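Jomar Fajardo
A thread on natural dyeing at home, for anyone who's been asking. I've been at it since October and I can't stop talking about it, so you may as well get the lot in one go. Kettle on!

1/ Greens first, as that's what most of you wanted. The shade I'm forever chasing is a soft, muted teal-green, the sort you get in a plain cotton jersey top.

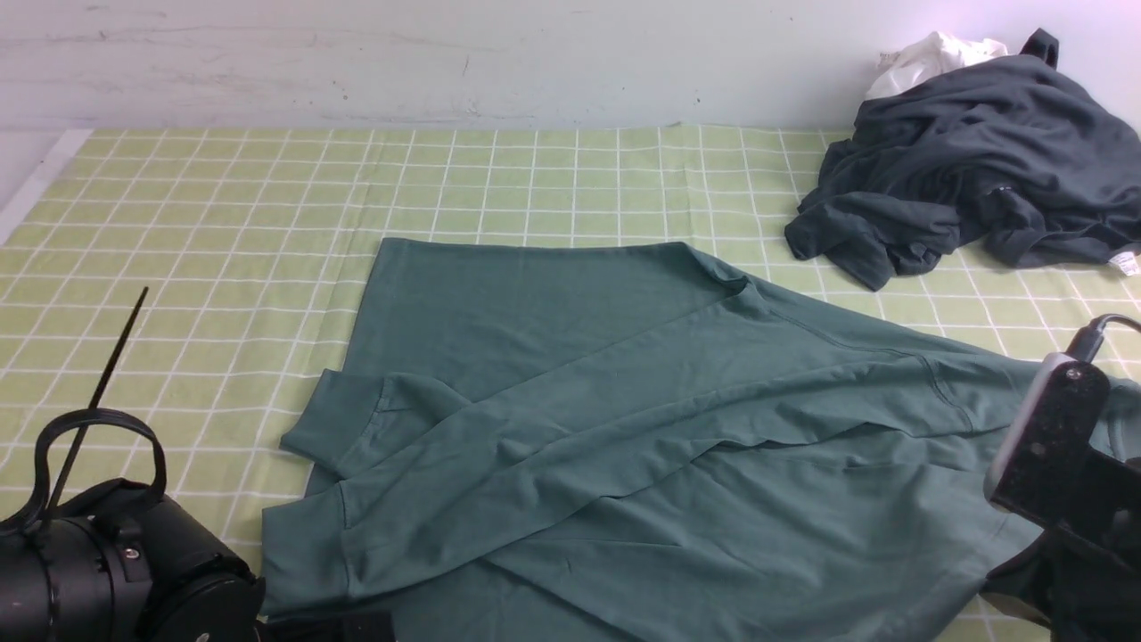 2/ Why green is a pain
You'd think green would be the easy one, what with the whole countryside being made of it. Boil up a pan of grass or spinach and you get a sort of sad beige. The green in leaves just doesn't hold on cloth. So the old dyers did it in two goes: yellow first, then blue over the top. I love that. Two pots, one colour.

3/ The yellow
Weld is the classic, and it's a lovely clean lemony yellow. I grew mine from a packet of seed down the side of the shed. It looks like a weed, it behaves like a weed, and my neighbour very kindly offered to pull it up for me. Onion skins work too but they lean orange, so your green comes out more like an olive. Nice olive though!

4/ The blue
Woad or indigo. I've tried both and I'm a woad man at heart, but you need a silly amount of leaves, so most of what I do is indigo powder from Antunes (little shop, posts quickly, always puts a handwritten note in). The vat smells dreadful. Do it outdoors if you possibly can.

5/ The magic bit
When cloth comes out of an indigo vat it's a yellowy green, and then the air gets at it and it turns blue in front of you. I've now done this 83 times according to my notebook and I still shout for someone to come and look. They've stopped coming. I still shout.

6/ Scouring, sorry
Yes, you have to. New cotton has waxes and finishes in it and the dye will go patchy if you skip this. Big pan, soda crystals, simmer for a couple of hours, rinse. The water goes the colour of weak tea, even when the cloth looked spotless going in. Very satisfying, slightly horrifying.

7/ Mordant
This is what helps the dye grip. I use alum for everything, and for cotton I do a tannin bath beforehand (oak galls if I've been for a walk, tea if I haven't). Weigh the cloth dry and work it out from there. My first jumper weighed 514 grams and I wrote it down as 415, and that jumper is now a very pale yellow indeed. I wear it for gardening.

8/ Wool or cotton?
Wool is much more forgiving about taking colour and much less forgiving about heat. Bring it up slowly, let it cool slowly, don't poke it. Cotton you can bully a bit, but it wants more patience with the mordant. If you're brand new, start with a small bit of wool yarn. You'll get a proper bright result on day one and you'll be hooked, like me.

9/ Thread doesn't always match
Something I learned the hard way on a shop-bought top: the stitching is very often polyester and it won't take plant dye at all. So you get a gorgeous teal body with bright white seams. I've come round to it. Some people unpick and resew, and I salute them from the sofa.

10/ Keep swatches!
Snip a bit of every batch, staple it in a notebook, write what you did. I've got 22 greens on one double page now and no two the same. Number 4 is the best one, and of course it's the one where I wrote "weld + a bit of blue" and nothing else. Thanks, past me.

11/ Will it fade?
A bit, yes. Weld and indigo are both pretty good as plant dyes go, but the yellow tends to go before the blue, so greens drift bluer over the years. You see it in old tapestries, where all the trees have turned blue. Wash cool, gentle soap, dry in the shade.

12/ Safety, quickly
Separate pans from your cooking ones, always. Gloves for the vat. Mask when you're spooning out powders. Window open. I keep my dye spoons in a bucket in the shed with DYE painted on it in huge letters, after an incident with a risotto.

13/ Next up for me is madder, which I've had in the ground for ages, and you're meant to leave the roots three years. THREE. I've been out with a fork twice just to have a peek. If anyone has some they'd swap for weld seed, shout, I've got jars of the stuff and I'm happy to post it.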